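I got to the Drukwood open day twenty minutes late, so I missed the welcome and walked straight into the part I had come for anyway, which was how they sort kids for reading and math. Our own school is thinking about doing something like it next year, and I teach fourth grade, so I had a long list of questions in my bag and a granola bar for lunch.

The setup goes like this. In October every student takes a short reading test, a writing test and a math test, all on paper, and then for one hour a day they leave their homeroom and go to a group at their own level. They call the hour Memura (I asked what it stood for and got three different answers!). Last fall 128 kids took the tests and 114 of them were moved at least once before summer, which I thought was terrific – at my school, once you're in the slow group, you grow old in it.

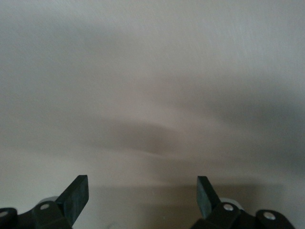 The math test surprised me most. It has 20 problems and a time limit, and Hannelore Thaler, who runs the whole thing, let us try one at the kids' desks. I got 2 wrong. I spent a good minute on the fractions one staring into space, at nothing but plain beige-gray with a soft shadow smudged across it, while the man next to me turned his paper over and folded his arms. Hannelore says the clock bothers the parents a lot more than the children, and after my own showing I believe her.

Then we sat in on a reading group, nine kids and a teacher who hardly raised her voice the whole time. They were reading a story about a ferry, out loud, a page each, and then writing down what they thought would happen next. One boy had the ferry eaten by a whale in the first line and then had no idea what to do with the rest of his page. The teacher just asked him what the whale did afterward, and off he went.

I did wonder about the kids who test badly on the day. There's a second try for anyone who was sick or upset, but the teacher has to ask for it, and I'd want parents to be able to ask too.
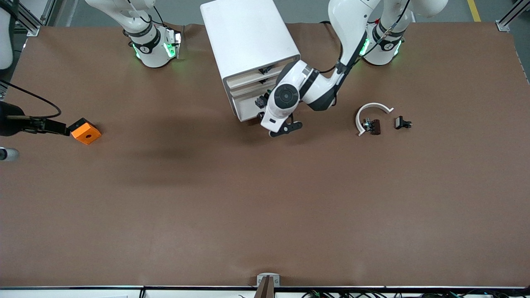
Recep Ağca wasn't so sure about any of it. He told me over coffee that his daughter had cried when her best friend went up a group and she didn't, and that a letter home before the lists went on the door would have saved them a rotten evening. Somebody wrote that down, I was glad to see.

I came home with a copy of the writing test and the teacher's scoring sheet, and I'm going to try both on my own class before I say a word to my principal. If you want to go yourself, the next visit is in the spring, and you should park behind the gym – the front lot fills up fast.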